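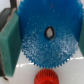 図4 手首カメラから見た把持中の青い歯車。中央の穴の向こうに明るい面が見える。画面下は赤い歯車の上部。

4.2 手首カメラによる穴位置の推定と挿入動作

前節では力覚だけに頼った探り動作について述べたが、読者の中には、そもそも手先にカメラがあるのだから、まず目で見て合わせればよいではないか、と思われた方も多いだろう。私たちも研究を始めた当初はまったく同じことを考えていた。ところが実際に手首カメラの画像を並べてみると、歯車を指で挟んだ途端に視野の大半が歯車そのもので埋まってしまい、相手側の部品はごく一部しか写らないのである。図4はその典型で、青い歯車の面には細かな光の粒が散り、歯の輪郭がはっきり読み取れるのは主に下側の弧に限られる。

そこで本手法Girorauでは、歯車の外周全体を当てはめることは早々にあきらめ、中央の穴を縁取る暗い輪と、下側の弧に並ぶ歯という、比較的安定して得られる手がかりを組み合わせることにした。穴は斜めから見れば楕円に写るので、その長軸と短軸の比から歯車の傾きを見積もり、歯の並びからは回転方向の位相を求める。光沢のある面の反射は推定を大きく乱すため、輝度の飽和した画素はあらかじめ取り除いている。この前処理はAnisa Harahap氏の助言によるもので、地味ながら効果は大きかった。

推定した姿勢は、Jolien Koster氏とGodfrey Simiyu氏が以前に作成した制御系Joklowへ渡される。Joklowは手先を目標の真上まで運んだのち、下降の速度を落とし、接触力が閾値を超えたところで小さならせんを描きながら穴を探る。歯どうしがぶつかった場合には手首をわずかに回して位相をずらし、もう一度下降を試みる。再試行の上限は7回とした。これを増やしても成功数はほとんど変わらず、部品の歯先を傷めるばかりだったからである。

評価には、青い歯車と赤い歯車の2種類を用いた。赤い歯車は径が小さく、側面に細かい縦の歯が密に並んでいるため、指との接触が安定しにくい。試行は合わせて54回行い、失敗は4回であった。失敗はいずれも赤い歯車で生じ、把持の時点ですでに軸が傾いていたものである。青い歯車のほうが視野をふさぐ分だけ難しいだろうと予想していたので、この結果には私たち自身も少々驚かされた。Wekesa Ondieki氏の見立てでは、大きな歯車は指の面に沿って自然に姿勢が整うのに対し、小さな歯車にはその助けが働きにくいのではないかという。この点の検証は、指の材質を替えた実験とあわせて今後の課題としたい。

なお、手首カメラの画像だけでは下降中の部品と相手部品との隙間が読み取りにくいので、結果の判定には外部カメラの映像も併用した。図5はその映像の一枚である。赤い部品は二本の指に挟まれて青い歯車のすぐ上にあり、部品の下からは短い暗色の軸が青い歯車の中心に向かって伸びている。

図5 外部カメラから見た、青い歯車の上に保持された赤い部品。
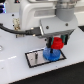
4.3 照明条件を変えた場合の比較

前項の試行はすべて同じ照明のもとで行った。反射の影響をもう少し丁寧に調べるため、続いて光源の向きを変え、飽和画素の除去を行う場合と行わない場合とを比べた。挿入の手順と再試行の上限は前項のままとし、姿勢推定の閾値にも手を加えていない。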